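Some notes on where Ikbridge are after Monday's meeting at the ground. I was there, I took notes on my phone, and people have been asking, so I'll put it all in one thread.

First thing: the club is still in the league. The points deduction being talked about at the weekend has not happened. The league has asked for more paperwork and the club has until the end of April to send it.

What the league wants is proof that the club can finish next season without outside loans. That rule came in two years ago. Ikbridge passed the first time and only just passed the second time.

The problem this year is the stand. The roof over the home end was closed off in the fall, and with it went 600 places. We haven't sold out many games, but the away fans had to be moved, and that meant fewer home tickets on the side as well.

Average gate before the roof closed was a little better than last season. Since then it has dropped every month. The board put a chart up on the wall. I won't try to copy it out here.
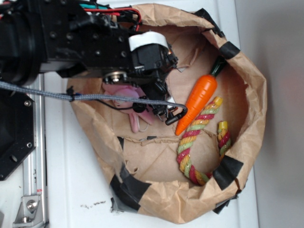

Pink plush toy in a brown paper bag, robot arm reaching in.

On the roof itself. Two quotes have come in. The cheaper one patches the sheets and replaces the gutters. The other takes the whole thing off and starts again. The board prefers the second one but can't pay for it this summer.

So the likely plan is the patch, and the home end open again by the second home game. The first home game would be played with the end still shut. They have asked the league for an away fixture on opening day and had no answer yet.

Next, the Elto deal, which took up most of the questions.

Elto have been on the front of the shirt for three seasons. The contract is up in the summer. They have offered one more year at a lower figure. The club asked for two years at the current figure. Talks are still going on and the board would not give the numbers.

Someone asked if there was another sponsor waiting. The answer was that there had been interest. Someone else asked what interest meant and the answer was two phone calls.

My own view is that they should take the one year. A lower figure that arrives on time is worth more to the league than a bigger one still being discussed in July.

Season tickets. Renewals open next week. Adult prices are frozen. Under-16s go down by 10 dollars. The family ticket stays, but you now have to buy it before the season starts.

The target is 500 renewals by the end of May. If they get there, the board say they can show the league the money is in the bank and there is no need to sell anyone early.

That brings us to players. Dewan have asked about our left back again. They made an offer in the winter and it was turned down. The board said there is no new offer at the moment. They did not say they would turn the next one down.

I'd be sorry to see him go, but he has one year left on his contract and everybody in the room knew what that means. If he signs a new one, the price goes up. If he doesn't, he can leave for nothing next summer.

The two loan players go back to their clubs after the last game. We would like one of them back. That one depends on his own club and on what division we are in.

Which is a fair point, because we are not safe yet. Four games left, and we are four points above the drop. Rurnon are right below us with a game in hand, and we play them away on the last day.

I would like that to be settled before we get on the bus. Rurnon's pitch is bad, their home form is good, and we have lost there on our last three visits.

The coach spoke for ten minutes near the end. He said the money talk has not reached the training ground and that wages have been paid on time all season. He also said he wants to stay. He was asked if he had been offered a new contract and he said to ask the board.

The board said they will sit down with him when they know which division they're planning for. I thought that was a poor answer with him sitting in the same row.
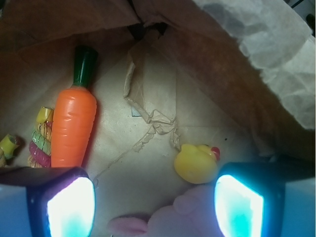 He has kept this team up once already with a smaller squad, and we have let in fewer goals than four of the teams above us. The trouble is at the other end. One goal from open play in the last five games is not enough for anybody.

He was asked about that too. He said the chances are coming and he will not change the shape with four to play. He may move the captain back into the middle, where he started the season.

Injury news, for those who want it. The second-choice goalkeeper is back in full training. The right winger is out until preseason. The center half should be fit for Saturday's game but will have a test in the morning.

Other business, quickly. The parking lot behind the away end will be closed for the last two home games. Use the one by the school. Gates open half an hour earlier to make up for it.

The supporters' fund stands 100 dollars short of what it needs to cover the youth team's bus travel for the rest of the season. There will be a bucket at the main gate before Saturday's game.

The women's team have asked to play one game a month on the main pitch next season. The board said yes in principle, and the dates will come out with the rest of the fixtures. Good news, and it got the only applause of the night.

There was no vote on anything. The next meeting is after the last game of the season, and the accounts are supposed to be ready by then. They were supposed to be ready for this one.

Edit to the renewals post: the office says you can pay in three parts again this year, but you have to ask for it at the window. It isn't on the website form.

A couple of people have asked about travel to Rurnon. One bus is booked so far, leaving the ground at 10 in the morning. If it fills up they'll look at a second. Names to the club shop, please, not to me.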